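Collecting Demonstrations for a Two-Handed Sorting Policy
Final project report, Farley Robotics Lab
Submitted 9/8/20

1. Background

The goal of our project was to collect a set of examples that could be used to train a robot to move small objects between containers on a table. We did not design the learning method. The lab already had an imitation learning program, called Solilum, which takes recorded camera views and joint positions and learns to predict the next arm movement. Our job was to give it enough good recordings to learn from.

The group before us left 17 recordings from March. They were all made with one object in one position, and a policy trained on them reached for that position even when the object had been moved. We decided early on that variety in the table layout mattered more to us than smooth motion.

2. Setup

The robot has two arms with five-fingered hands. An operator moves it by teleoperation, wearing gloves that track the fingers and wrists. The view from the head camera is shown to the operator on a monitor and is also saved with each episode. The target we were given was 3000 episodes.

We wrote a small logging tool, Zastarier, that starts and stops the recording with a foot pedal and asks for a label at the end. The labels are "good," "recovered" and "failed." A recovered episode is one where the operator made a mistake, such as dropping the object, and then finished the task. We kept these in the training set. Failed episodes were stored in a separate folder and not used for training.

3. Procedure

Each session followed the same order:

Home both arms and check that the glove calibration matches the hands.
Draw a layout card and set the table to match it.
Record episodes until the card is used up.
Change the layout and repeat.

There were 11 layout cards. A card gave the general area for each container and left the exact spot up to the person setting the table. After the first week we noticed that we all tended to put things down in straight rows, so we added a rule that every container had to be shifted by at least a hand's width between episodes.

Operators switched after each card. Glove tracking drifted when the same person kept going for too long, mostly in the thumb. A drifting thumb closes too early and pushes the object away, and this was the most common cause of a failed episode in the first half of the project.

4. The candy task

Wrapped candy was the hardest object set we recorded. The wrappers slide on each other, and a grasp that works on a single piece often fails when the piece is lying on a pile.

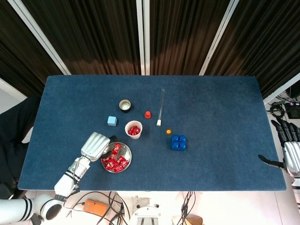

Episodes in this task begin with the hand approaching the container, and the approach turned out to matter as much as the grasp. The operator has to pick an angle that leaves space for the thumb. With the steel bowl, the right hand comes in over the rim with the thumb out to the side, and the paper cup with more of the red candies is just behind it, so a wide swing can knock the cup. We left other small objects on the felt as well, among them a blue toy brick and a glass test tube with a white stopper, so that the policy would see candy next to things it was not supposed to pick up.

5. Results

We finished with 2227 usable episodes, short of the target. Most of the lost time went to recalibration and to one long stop when a finger cable on the left hand had to be replaced. The files were converted to the Yousafzai format, which stores images and joint data in one file per episode, and were checked for missing frames before being handed over.

A first policy trained on part of the data moved to the correct container in most test runs, including layouts that were not on our cards. Grasping was weaker. It often closed the fingers above the candy and lifted nothing.

6. Problems and next steps

Our labels were not consistent at first. Two operators counted a second grasp attempt as "recovered" and the others called it "good." We wrote down a definition partway through and relabeled the older episodes from video, which took most of a week.

The left hand is underused in the data. It stays at the side in nearly all of the candy episodes, and the next group should add tasks where one hand holds the container while the other reaches in. We also suggest saving the glove readings along with the joint positions, so that drift can be found afterward without watching every video.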